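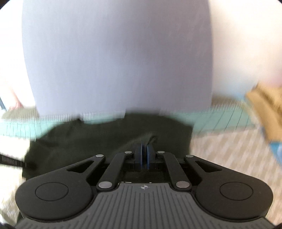
A dark green cloth, bunched and creased, with a pale lavender fabric hanging behind it.

Crumpling, in household textiles, is the state of a cloth that has been neither folded nor hung, and the process by which it gets there. It is distinguished from pleating, which is done on purpose, and from wrinkling, which can befall even a cloth that has been treated well. A crumpled cloth has creases running in several directions and an outline that matches no shape taught in school.

Causes
A cloth creases when its fibers are bent and held there by weight, pressure or damp. Cotton and linen take a crease quickly and keep it; wool and most polyesters tend to recover. Pinching a cloth at one point gathers the fabric toward that point, and the folds spread outward from it. Leaving the cloth under other laundry does the same job with less effort, and remains the more popular method.

Hanging and lying
Fabric that hangs is pulled straight by its own weight, so long drops such as curtains and sheets often look smoother than they deserve to. Fabric left in a heap has no such help. The two conditions are often found side by side in the same room — generally with the smaller item on the losing end.

Classification
The best-known attempt to sort the subject is the Clarnora scale, drawn up by the laundry writer Fulgencio Salinas after he examined 341 dish towels. The scale originally had 17 grades, of which readers could reliably tell apart 3. A shortened version with 12 grades followed one September and was no better received. Salinas defended both in his handbook Flanis, whose chapter on napkins is longer than the one on ironing.

Treatment
Light creases in a washable cloth can usually be removed by shaking it, smoothing it by hand while damp and hanging it by one edge. Heavier ones call for an iron set to suit the fiber. Folding a cloth without smoothing it first preserves the creases and adds straight ones.

See also
Drape
Ironing
Laundry folding
Pleat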